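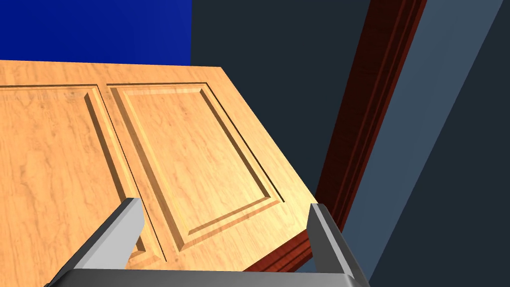
Re: [ms-prep] Chapter breaks and the blurb for Sarantis, book two

Manolis Christodoulou wrote:

> I have gone through the April draft of the second Sarantis book and
> I think the chapters are too long for the e-book. Several run past
> 2000 words before the first scene break, and the ransom chapter has
> no break at all. Could we split them the way we did with the first
> book? I'd also like the blurb to mention the brother. Readers who
> liked book one keep asking what became of him.
>
> One more question. When I open the file in Jandirix, the letters
> from Gorkotmont lose their italics. Is that my copy or everyone's?

Manolis,

It's everyone's. Jandirix drops direct italics on import if the paragraph has no named style. The letters were typed as body text and then italicized by hand, so there is nothing for the importer to hold on to. Apply the style "Letter" to each paragraph and the italics will survive. Don't use "Block Quote", which indents both margins and looks bad on a phone screen.

On length, I would leave most chapters alone. Book one was split after the print pages had been set, and the two editions ended up with different chapter numbers. We still get mail from reading groups who can't find the same passage. If a chapter has to be divided, it should be divided in the master file, before anything is exported.

The ransom chapter is a separate case. It changes point of view from the brother to the inspector in the middle of a paragraph, on page 137 of the draft. I read that as an accident left over from the earlier version, when the whole book was told by the inspector. A scene break there fixes both problems. Put it after "the phone was still ringing" and start the next scene with her name.
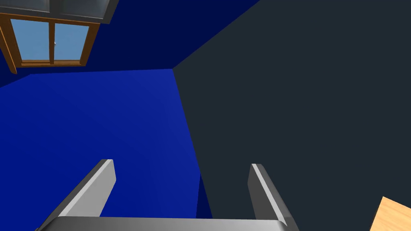 Diltari Press – Manuscript Preparation

For scene breaks in general, use one blank paragraph in the style "Break", with a single centered asterisk. Three asterisks, a row of dashes or an empty line will all be treated as something else by the converter. Empty lines are the worst of these, as they vanish if they fall at the top of a page. The draft has all of these at the moment, sometimes within one chapter.

As for the blurb, the present version is below.

> Inspector Sarantis came to Gorkotmont to close a dead man's
> accounts. Then the dead man's brother asks her for a ride to the
> border, and someone starts calling the hotel at night.

I can't name the brother without giving away the end of book one. "The dead man's brother" is as far as I would go. A reader of the first book will know who is meant, and a new reader doesn't need to. If you want more of him, the place for it is the sample chapter, where he has most of the dialogue.

The tense also needs a decision. The first sentence is in the past and the second is in the present. I don't mind the shift, but the store listing for book one is in the present throughout, and the two will be shown side by side.

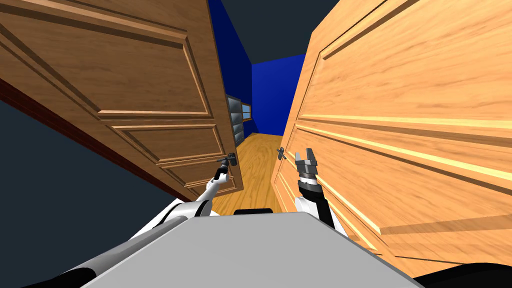 ## Changes needed in the master file

- Restyle the Gorkotmont letters as "Letter". Check the one in the epilogue, which was pasted from an e-mail and carries its own font.
- Replace every scene break with the single asterisk.
- Add the new break in the ransom chapter and nothing else there for now.
- Search for double spaces after periods. The early chapters are full of them – the late ones are clean.
- Make the hotel "the Hotel Bellmere" on first mention and "the Bellmere" after that. It is currently also "the Belmere" in places, with one L.

Please turn on tracked changes before you begin. The last round came back without them, and I had to compare the files by hand.

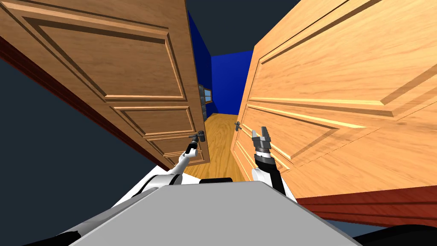 The timeline has one open point as well. The inspector takes the night train and arrives at 6:40, but the clerk who signs her in says his shift starts at eight. Either he is lying or the time is wrong. If he is lying, she should notice it by the next chapter, given what he does later with the register. I have left a comment in the margin and haven't touched the text.

The front matter can wait. I have the dedication and the rights page, and the map is being redrawn with the border crossing moved north of the river, to match the chase. The old map is still embedded in the draft. Ignore it, and don't delete the anchor.

Send the file back to the list address so that it goes into the archive.

Annelore Ostermann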